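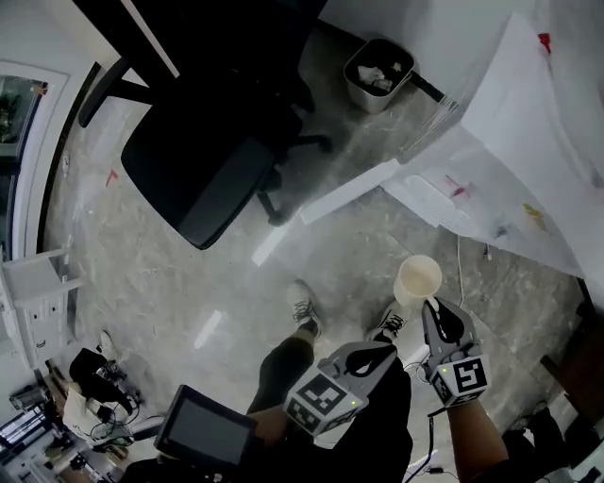
kastolier_support
Firmware 2.21 for the Gasska gateway is now available to all registered sites. Gateways will refuse connections from sensors that do not hold a signed device certificate. Operators are reminded that a green indicator light should not be taken as proof that a device's certificate is valid. Certificates should be checked in the Wike console before the update is applied.

prusach_facilities
We manage 843 sensors and applied the update in December. Of these, 92 were refused. The release notes describe the change as optional. Please clarify.

kastolier_support
The notes for 2.20 described it as optional. The notes for 2.21 state that it is required. Refused sensors may be enrolled again through the console.

gateway_desk
I must disagree with the reply above. Page 2 of the 2.21 notes still reads "recommended". Our department relied on that wording when it approved the work.

prusach_facilities
Our copy says the same. We would also ask that bulk enrolment be permitted. Entering 92 serial numbers by hand is not a reasonable request.

kastolier_support
The wording on page 2 is an error and will be corrected. Bulk enrolment is open to sites with an administrator account, under Devices, then Import.

gateway_desk
Noted. We shall remain on 2.20 until the corrected notes are published.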